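Notes for my slot, Drornley hosts' evening, 01/10/2024

Say hello, thank Jolanta Duda for the room. Ask who's letting a place for the first time (hands up, then tell them they're braver than I was).

I run two holiday cottages over at Mastley, and tonight I want to talk about changeover day, as that's where I've made most of my mistakes. My first season I thought I could do the lot between checkout and check-in with a mop and the radio on. I was still making beds when the family pulled up!
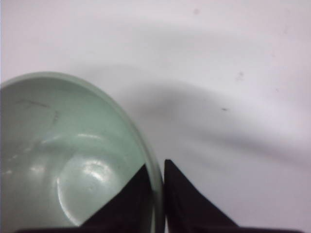 So, start with linen. I used to wash it all myself and dry it over the banisters. Now it goes to Mahrous, the laundry on the Turnia road, and I keep a spare set for every bed in a locked cupboard. Tell the story of the muddy spaniel and the white duvet here. Keep it short, I always go on.
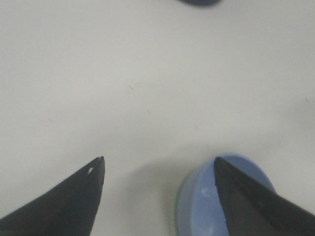

Next, arrival times. My listing used to say "afternoon", and people read that as anything from lunch onwards. Put an hour on it and repeat it in the message you send the week before. If somebody wants to come early, I say they're welcome to leave the car and go for a walk, and most of them are perfectly happy with that.

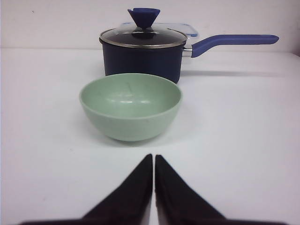

Money bit. I spent £900 on a hot tub cover and steps that hardly anyone mentioned, and £15 on a decent torch for the path that turns up in the guest book all the time. Read out the one from the couple who came in October and walked back from the pub in the fog. Pause for questions about hot tubs, there are always questions about hot tubs.

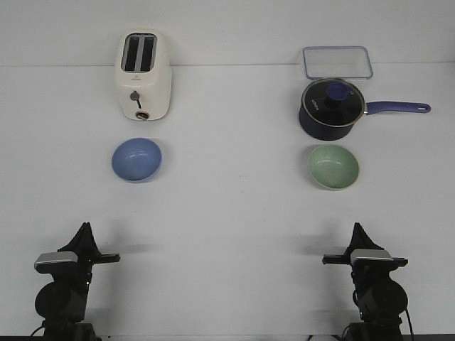 Then deposits. Fedir Sirko will disagree with me, he takes £500 up front and good luck to him. I stopped asking and I've had one broken chair. Let him have his say, then move on to key safes before we both get going.

Finish with the code-changing reminder and send everybody to the tea urn.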